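Burger night station, fillings in upright holders?? good idea or dumb
Forum: Home Kitchen Talk > Setups and Layouts

skillet_moth
ok so we do a build-your-own burger thing every August at my brother in law's, maybe 100 burgers over the day, and the assembly table is always a disaster. Cheese welded together, tomato juice on everything, buns in a bag on the floor. Thinking of clear holders with dividers this year, everything standing up on its edge, one holder each side and a lined tray in the middle where you build. Anybody done this? Does the tomato go floppy?

pdx_gravyboat
Seems like a lot of plastic for a burger. Plates work. Stack cheese with paper between, done.

skillet_moth
plates is what we did last year. see: cheese welded together

tallow_and_rye
I do this! Started as a file sorter type thing on my counter and now I wont go back. Things that matter:
- angle the holders in toward the tray, slots facing you, dont set them square. Way easier on the wrist
- buns on the outside ends, wet stuff away from them
- paper in the tray. always. Swap it when it gets gross
Cheese leans on itself a bit but it peels off fine if it's cold. Tomato is the weak spot. Cut it thick.

pdx_gravyboat
"cut it thick" so now everybody gets a doorstop of tomato. ok

Farhad Taheri
I run the grill at our block thing and I'm with tallow here. Standing up means you can see what's left from across the table. With plates somebody always yells that we're out of cheese and there's a stack under the lettuce.

My one argument is about patties. I would not put patties in the rack if people are eating right away. They lose heat fast on edge. Rack is for cold stuff and buns. Patties go from grill to bun.

tallow_and_rye
Depends how far your grill is. Mine is down 6 steps and around the side of the house so patties get racked, sorry. Nobody's died

here's the layout, cheese and tomato on the left, tray in the middle
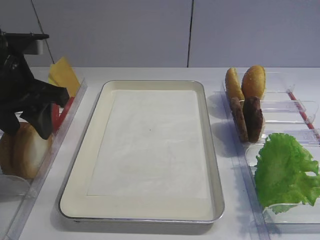
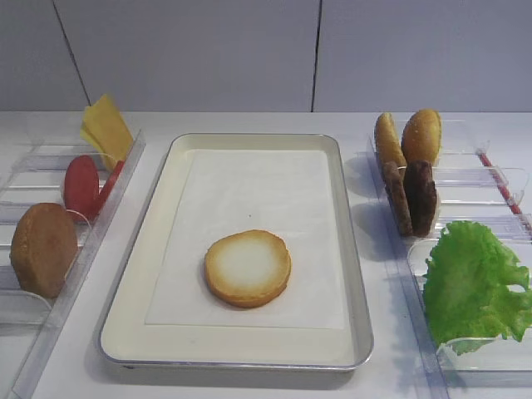 bottom bun goes down first, cut side up, on the paper. Then patty, cheese while the patty is still warm, tomato, top. I put the paper in before anything else comes out of the fridge or I forget it.

skillet_moth
oh thats way neater than what I had in my head. How wide are the slots, does a normal bun fit or do you have to squish it

tallow_and_rye
depends on the holder, take a bun to the store with you lol. I'm serious. I bought 2 from Jeltia that were made for mail and the slots were too skinny for a top bun, had to pull a divider. Nouri ones were wider but tippy when one end is empty.

crumbcoat77
Question from a person who has to wash things: how do you clean between the dividers. Tomato seeds in those corners forever I bet

tallow_and_rye
bottle brush and warm water. Not the dishwasher, mine went cloudy

crumbcoat77
so hand washing dividers after a party. hard pass for me

pdx_gravyboat
THANK you

Farhad Taheri
Soak it in the sink while you clean the grill. It's 3 minutes. You people wash a colander don't you

lard_of_the_manor
Im on the fence. I like seeing the food stood up, but putting top and bottom halves in different slots bugs me. My kids will make a burger with two tops. Guarantee it. I keep the halves together and open them at the tray.

tallow_and_rye
fair, two-top burgers have happened here. Still a burger

skillet_moth
what about the tray, is a rim worth it? I have flat boards and one old enamel-looking tray with a lip

lard_of_the_manor
Lip. Juice goes somewhere, might as well be the tray and not your table

crumbcoat77
agree on the lip. Get paper a little smaller than the inside so it lies flat, if it climbs the sides it slides around every time you press a bun on it. I get precut sheets from Truvley, they're ok, curl a bit out of the box so put them under something heavy the night before

pdx_gravyboat
ok the tray I'll give you. Tray and paper is good. Rack is still silly

Farhad Taheri
For that many burgers I would do 2 trays side by side and share the racks. One tray and you get a line. And somebody on refills whose only job is refills, dont let them build

skillet_moth
oh good call on refills. My niece will do it if I pay her

ok plan is: lipped tray, second one if I can find it, racks for cheese tomato buns, patties straight off the grill bc ours is right by the table. Pickles and onions in bowls I guess? they wont stand up

lard_of_the_manor
bowls yeah. And forks IN the bowls or hands are going in there

tallow_and_rye
pickles in a bowl. Lettuce does stand up btw if you use the stiff kind, leaf by leaf. Not shredded obviously

skillet_moth
going to the store tomorrow with a bun in my purse. will report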